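Fórum Vesilum – Aprendizagem e manipulação – Recolha de demonstrações

Tópico: Quantas demonstrações por objeto? Fruta e sacos de plástico

ruimarques_lab
Mensagens: 212

Boa tarde a todos. Estamos a juntar demonstrações teleoperadas para uma tarefa de arrumar fruta: pegar na peça, levar ao saco ou ao prato, largar. Temos 1.952 episódios gravados e vamos treinar por imitação, com a câmara do pulso como entrada principal.

A dúvida é a distribuição. Quase metade dos episódios é com limão e tomate, que são fáceis de apanhar. Com manga temos 80. O operador queixa-se de que a manga demora mais, e por isso foi ficando para trás. Vale a pena insistir na manga ou o modelo generaliza a partir do resto?

Segunda pergunta: o saco. Usamos sacos finos, com desenhos, e a forma muda de episódio para episódio. Mantemos assim ou fixamos o saco de alguma maneira?

teresa.v
Mensagens: 1.040

Insistir na manga. 80 episódios é pouco para uma peça que se agarra de forma diferente das outras. O tomate não ensina nada sobre como alinhar os dedos numa coisa alongada.

Quanto ao saco, não fixes. Se o fixares na recolha, tens de o fixar para sempre.

nunoferraz
Mensagens: 377

Discordo da Teresa na segunda parte. Nós começámos com tudo solto e a política não aprendeu nem a tarefa fácil. Passámos a prender o saco nos primeiros 800 episódios e só depois soltámos. Correu muito melhor. Variar tudo ao mesmo tempo com poucos dados dá um modelo que hesita em todo o lado.

Com a manga estou de acordo.

ruimarques_lab
Mensagens: 213

Obrigado aos dois. Mais algum contexto, que devia ter posto logo na primeira mensagem. O cenário tem papel de parede às flores num dos lados e parede lisa no outro. Foi escolhido assim para o fundo não ser sempre neutro. A garra é de dois dedos pretos, e a câmara vê sempre os dedos na parte de baixo da imagem.

Na manga, o agarre que pedimos ao operador é com a fruta ao alto e um dedo de cada lado. Com ela deitada roda muito quando o braço acelera.
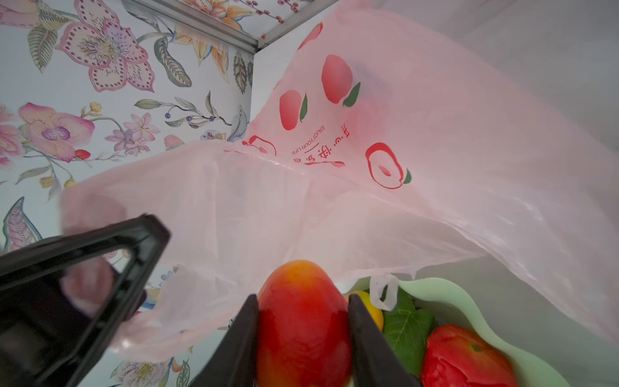
O problema que me preocupa mais é a oclusão. Quando o saco está armado à frente da câmara, tapa boa parte do fundo e o modelo fica só com plástico cor-de-rosa e maçãs impressas para se orientar. Numa primeira versão treinada em novembro, a garra foi duas vezes direita a uma maçã desenhada no saco. Não sei se foi coincidência.

teresa.v
Mensagens: 1.041

Não foi coincidência. Tivemos o mesmo com uma caixa de cereais. Se o desenho aparece sempre no mesmo saco, junta sacos de outras cores e alguns lisos. Bastam 20 episódios por saco para começares a ver diferença.

Tens segunda câmara?

ruimarques_lab
Mensagens: 214

Temos uma lateral, mas só em parte dos episódios. A sincronização falhou nas primeiras semanas e desisti de recuperar esses ficheiros.

fletcher_ellery
Mensagens: 58

Desculpem o meu português. Trabalho na Rumine com dados parecidos. Duas coisas:

1) Vejam se o operador olha para a cena diretamente ou só para a imagem do pulso. Se olha para a cena, ele sabe coisas que a câmara não mostra, e o modelo não consegue imitar isso. Com saco à frente é pior.

2) Guardem os episódios falhados, com etiqueta. Nós apagámos os nossos e depois foi preciso gravar de novo.

nunoferraz
Mensagens: 378

O ponto 1 é bom. O ponto 2 nem por isso, pelo menos para imitação simples. Falhados no treino só estragam. Guardar em disco, sim, mas fora do conjunto.

fletcher_ellery
Mensagens: 59

Sim, fora do treino. Eu uso para o classificador de sucesso. E as recuperações – quando a peça escorrega e o operador volta a agarrar – essas eu ponho no treino.

teresa.v
Mensagens: 1.042

Recuperações dentro, concordo. São das melhores que se pode ter.

Continuo a não concordar com prender o saco, Nuno. O teu caso era um braço com metade da frequência de controlo.

nunoferraz
Mensagens: 379

Era, mas a hesitação já aparecia em simulação. Ficamos cada um na sua.

ruimarques_lab
Mensagens: 215

O operador olha para a cena, sim. Está sentado ao lado da bancada. Vou pôr um painel entre ele e o braço e deixar só o monitor. Já sei que vai reclamar.

Plano para as próximas sessões: só manga, saco solto, três sacos diferentes, e os falhados numa pasta à parte com o motivo escrito. Se a maçã impressa continuar a atrair a garra, volto a escrever aqui.

teresa.v
Mensagens: 1.043

Muda também a posição do prato, se ainda não mudas.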